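과일 보관/세척 게시판
제목: 포도 식초물에 담그는 거 진짜 효과 있나요?

냉장고앞에서
2월 들어서 포도를 자주 사는데 볼 때마다 의문이 드네요. 요즘 어딜 가나 식초물에 5분 담그라고 하잖아요. 베이킹소다 뿌리라는 사람, 밀가루 풀어서 흔들라는 사람, 전용 세정제 사라는 사람까지 다 말이 다릅니다. 다들 근거는 안 대고 "저는 이렇게 해요"로 끝나고요. 저는 그냥 흐르는 물에 씻어 먹고 산 지 오래됐는데 뭘 놓치고 있는 건지 궁금합니다.
적포도랑 청포도 한 송이씩 기준으로 얘기해 주시면 좋겠어요.

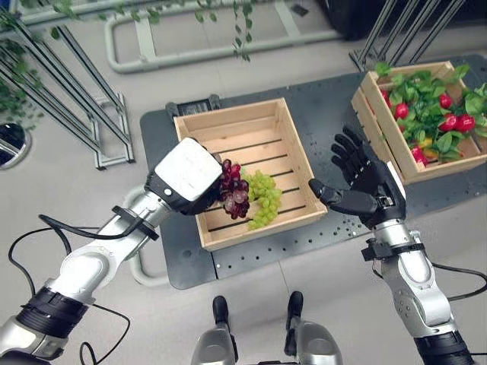 질문만 다시 적으면, 포도는 먹기 직전에 씻는 게 낫나요, 사 오자마자 씻어두는 게 낫나요?

└ 반송이
먹기 직전이 낫습니다. 물기가 남으면 꼭지 주변부터 무르고 곰팡이도 빨리 펴요.

└ 소다의민족
저는 반대요. 사 오자마자 알알이 가위로 잘라서 씻고, 키친타월로 말려서 통에 넣습니다. 일주일 넘게 멀쩡했어요. 안 씻고 넣어두면 결국 귀찮아서 안 먹게 됩니다. 저희 집은 그랬어요.

└ 반송이
알알이 말릴 정성이 있으면 그렇게 하셔도 되죠. 근데 대부분은 체에 대충 털고 넣잖아요. 그리고 "일주일 멀쩡"은 안 씻고 넣어도 나오는 결과 아닌가요? 같은 날 산 걸 반씩 나눠서 해보신 건지.

└ 소다의민족
나눠서 해본 적은 없습니다. 그건 인정.

Welcombe단골
글쓴분 첫 질문으로 돌아가서요. Welcombe 과일세정제 써봤습니다. 400ml짜리고 광고가 하도 나와서 샀는데, 맹물로 씻은 거랑 차이를 모르겠어요. 닉네임은 거기 주방용품 쓰던 시절에 지은 거라 좀 민망하네요. 거품이 나니까 씻은 기분은 듭니다. 헹구는 물이 더 드는 건 확실하고요.

└ 냉장고앞에서
역시... 후기 428개가 전부 "안심돼요"던데 뭐가 안심된다는 건지 적은 사람은 못 찾았습니다.

└ 껍질째먹음
안심이 되면 된 거 아닌가요. 애 키우는 집은 기분도 중요해요. 너무 삐딱하게만 보시는 듯.

└ 냉장고앞에서
기분값으로 사는 건 안 말립니다. 다만 그럼 기분값이라고 써야죠.

흰가루논쟁
농약 얘기 나오기 전에 먼저 적어둡니다. 포도 겉에 뽀얗게 묻은 건 대개 과분이라고, 포도가 스스로 내는 왁스 성분이에요. 그거 지워질 때까지 박박 문지르는 분들 많은데 그럴 필요 없습니다. 오히려 분이 고르게 남아 있으면 손을 덜 탔다고 보고 고르는 사람도 많아요.

└ 껍질째먹음
그런데 그 흰 게 다 과분이라는 보장은 없잖아요? 곰팡이도 하얗던데.

└ 흰가루논쟁
곰팡이는 솜털처럼 뭉쳐 있고 보통 꼭지나 터진 자리에서 시작합니다. 냄새도 다르고요. 헷갈리면 그 알이랑 옆에 붙은 알까지 떼서 버리세요.
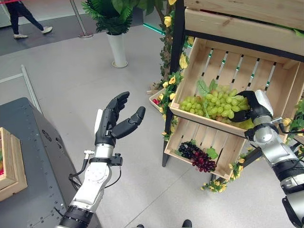

진열대 쪽, 같은 날

└ 소다의민족
식초는 그럼 아무 의미가 없다는 건가요? 저는 소다파지만 어머니가 식초파라.

└ 흰가루논쟁
의미가 아예 없다고는 안 했습니다. 식초물에 담그면 표면 균이 좀 줄 수는 있겠죠. 농도랑 시간에 따라 다를 거고요. 제가 의심하는 건 가정에서 한 숟갈 탄 물에 잠깐 담근 게 흐르는 물로 꼼꼼히 씻은 것보다 눈에 띄게 낫냐는 겁니다. 송이 안쪽은 어차피 물이 들어가야 씻겨요.

└ 반송이
식초물 오래 담그면 맛도 변합니다. 18분 담가두고 깜빡한 적 있는데 터진 알은 피클이었어요.

Emley댁
저는 Trimavska 채소탈수기로 포도 물기 뺐다가 절반이 터졌습니다. 설명서엔 포도도 된다고 돼 있었어요. 잎채소 돌리듯이 세게 돌린 제 잘못도 있겠지만 "된다"의 기준이 뭔지 묻고 싶네요. 지금은 송이를 서너 가닥으로 잘라서 볼에 물 받아 흔들고, 흐르는 물에 한 번 더 헹구고 끝냅니다. 더 한다고 달라지는 걸 못 느꼈어요.

└ 껍질째먹음
송이째 씻는 것보단 그게 확실히 낫더라고요. 가운데에 먼지나 마른 꽃 찌꺼기 끼어 있을 때 있어요.

└ 소다의민족
가닥으로 자르는 건 저도 찬성. 대신 알을 꼭지에서 잡아 뜯진 마세요. 구멍 나서 물 들어갑니다.

냉장고앞에서
댓글 감사합니다. 마침 오늘 적포도를 좀 사 와서 300g씩 나눠 한쪽은 씻어서 말리고 한쪽은 그대로 넣어놨습니다. 같은 칸, 같은 통이고요. 한 번 해본 걸로 결론 낼 생각은 없는데 안 해보고 우기는 것보단 낫겠죠. 무르는 날짜 적어서 올릴게요.

└ 소다의민족
씻은 쪽 완전히 말리신 거 맞죠? 덜 말리고 졌다고 하면 무효입니다.

└ 냉장고앞에서
타월 두 번 갈았습니다. 벌써 이의신청 준비하시네.

└ 반송이
통 바닥에도 타월 까셨어요? 한쪽만 깔면 비교가 안 됩니다.

└ 냉장고앞에서
아 그건 씻은 쪽만 깔았네요. 지금 가서 양쪽 다 깔고 오겠습니다.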